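3.2. Carga de partidos y recuperación en las jugadoras de baloncesto
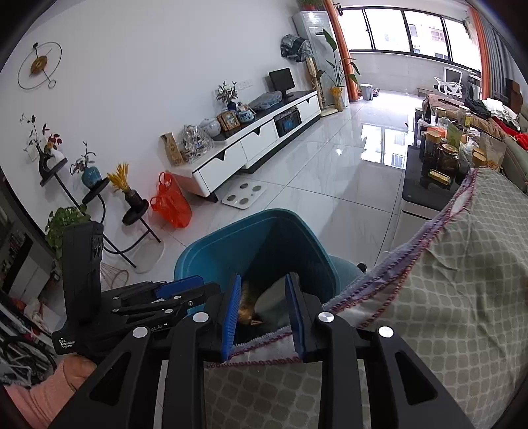

Figura 4. Tela gris con borde cosido en zigzag rojo; detrás, un gato atigrado dormido en un recipiente de plástico.

3.3. Muestra y procedimiento

Se analizaron 461 registros de partido, que corresponden a los equipos Fekdale y Prandden durante una temporada regular. Fueron excluidos los registros de las jugadoras con menos de cuatro minutos en pista, porque en ellos el índice de Jääskeläinen resulta inestable. El umbral de carga alta se fijó en 600 unidades arbitrarias por semana y el de carga baja en 400.

El porcentaje de tiros libres se tomó de las actas oficiales. En los partidos con prórroga, los minutos adicionales se han contado por separado, como ya se hizo en el estudio piloto de octubre. Los desplazamientos a la cancha de Huddale, que es la más lejana de la liga, entraron en el modelo como variable de control. El efecto del viaje sobre el último cuarto se presenta en el apartado 3.4.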